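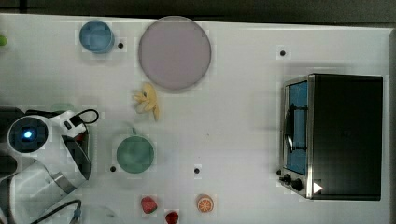
Cup, plate and green bowl on the white table.

I've been meaning to write up the Vedley toy storage unit since January, when it arrived in two enormous boxes and I had to climb over them to get to the kettle. I've now lived with it long enough to have opinions, so get yourself a cup of tea, this one goes on a bit!

It's the tall one with the pull-out bins, not the low bench version. I paid £155 for it from Giteletti, who had it cheaper than Vedley's own site and threw in the delivery. You get the frame, 11 bins in two sizes, and a bag of fixings for the wall. It comes in white or a sort of oatmeal. I went for oatmeal and I'm glad I did, it hides fingerprints like nothing else in this house.

First things first, the building of it. The instructions are drawings only, and most of them are fine, but step six shows the back panel the wrong way round. I put it on, did up every single screw, stood the thing up, and the runners were facing the wall. Off it all came again. If you're doing this on your own in the evening, look at the little notch on the panel before you do anything (it goes at the bottom) and you'll save yourself the swearing. Start to finish it took me from just after tea until well past my bedtime, and that includes a sulk.

Once it's up, though, it's lovely. It feels heavy and square, and you can lean on it without it creaking. The depth is 43cm, so measure your alcove properly. I measured mine in a hurry and forgot the skirting board, and now it sticks out a touch further than the chimney breast. I notice it every day and I'm told I'm the only one who does.

The bins are the best part. They slide on wooden runners and they stop before they come right out, so you don't get one landing on your foot. The big ones swallow a whole train set or all the dressing-up stuff. The small ones are good for play food, cars, plastic animals, the odds and ends that usually live under the sofa. My friend Seon-mi Ahn has the Fismont one, with fabric boxes, and hers have all gone saggy at the front where they get pulled. These are a hard plastic with a rolled edge and after months of being yanked about they look the same as they did out of the wrapper. One has been used as a boat. It's fine.

What I'm less keen on is the labels. Every bin has a slot for a card, and the cards slip out if you so much as look at them. I tried folding them, I tried a bit of tape, and in the end I drew little pictures straight on to the plastic with a chalk pen. It wipes off with a damp cloth when you want to swap things round, so that worked out rather well.

The top shelf is the other grumble. It has a lip round three sides and nothing at the front, and anything with wheels is straight off it. I keep jigsaws up there now and nothing else. 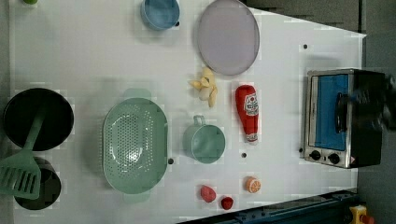 Can you buy extra bins for it later on?

They're sold in pairs on the Vedley site in both sizes, and the lids are a separate purchase.

Speaking of lids, I bought four and I wouldn't bother again. They fit nicely but you can't slide the bin back in with a lid on if there's anything poking up, and with toys there is always something poking up. Ours are in the loft.

I did have to ring customer service once. I was short of a pair of runner screws and had a spare hinge that didn't belong to anything. The woman I spoke to was lovely and a packet turned up in the post a few days later, no photos or order forms needed. The spare hinge is still in my kitchen drawer if anyone wants it.

Please do fix it to the wall, by the way. The strap is a decent one, but the plugs they give you are for brick and if yours are plasterboard walls you'll want to pick up proper ones from the hardware shop before you start.

I looked at the Sopacua range too before I bought. It's prettier, with rounded corners and nice leather pulls, but the bins are shallow and you pay a lot more for the same amount of space. If yours is going in the front room where visitors will see it, you might think that's worth it. Mine is next to the boiler cupboard.

Would I get it again? I would, for the bins alone, and I've been eyeing up the low bench one for under the bedroom window. Four stars from me, with one knocked off for step six.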